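Teaching by remote, week one

March 7, 2022

I spent most of last week learning to drive a robot arm with my hands, and I want to write some of it down before I forget how bad I was at the start.

The setup is simple enough. You hold a controller, you move it, and the arm moves the same way a moment later. Every run gets saved. After you have enough runs, Pallavi trains a policy on them and the arm tries it alone. She wanted 40 good runs from me by Friday. I had 7 by the end of the first day, and she threw out two of those.

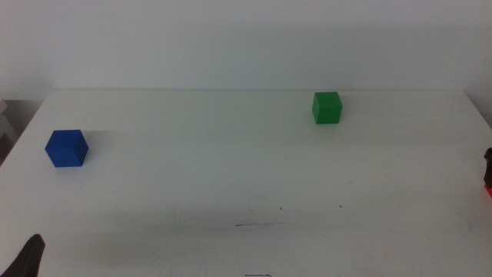
Speed was my main problem. I moved the way I would move my own hand, fast across the open part and then a sudden stop at the end, and the recordings were full of jerks. Harsh Tyagi sat with me for an hour and made me slow down everywhere, even with nothing in the way. Distance was the other thing. With the blue cube well over to the left and the green one back near the wall, I kept misjudging how far away the green one was. A small cube close to a white wall doesn't give you much to go on. I started looking for its shadow and that helped more than the controller settings did.

The settings did matter some. The Skemora software lets you scale your motion, so a big sweep of the arm becomes a small one at the gripper. I had it set too high for two days. Turning it down made long moves tiring, but I stopped bumping things.

Harsh also told me not to fix mistakes in a hurry. If the fingers come down crooked, back up, wait a second, and come down again. He keeps runs like that - he says the policy needs to see what a recovery looks like. I would have deleted them. 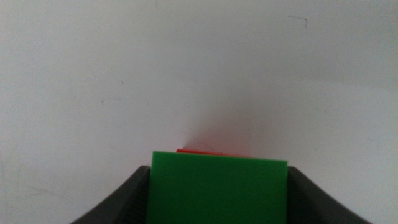
Closing the gripper was its own lesson. There is no feeling in the controller, so you watch the fingers and listen to the motor. I squeezed too early a lot. Now I line up, stop, close, stop again, and only then lift. It looks slow when you play it back, but Pallavi prefers it, and the pauses are easy to trim later.

I finished with 38 runs she was willing to keep, so I owe her two. Next up is stacking, with the camera view only and no looking over at the table. Harsh has been doing it that way since December and says to expect a sore neck.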